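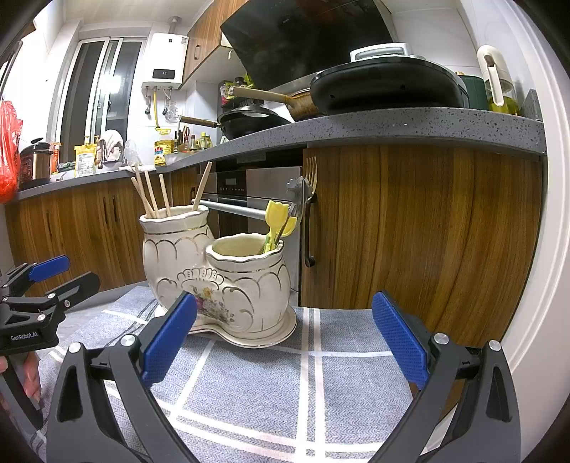 **Weddale Robotics Club: pre-session check, kitchen task**
Date: 16/05/2019
Unit: Kovis 12

- [x] Finger pads seated, no lifting at corners
- [x] Jaw housing screws tight. *Left pad re-torqued, recheck next session.*
- [x] Oven and hob off at the wall
- [ ] Jaw travel equal both sides. *Right jaw stops short. Log 17.*
- [x] Holder stable on its base, chopsticks and fork free to lift
- [ ] Spare pads in box. *None left, order from Hirach.*

Result: pass for slow runs only.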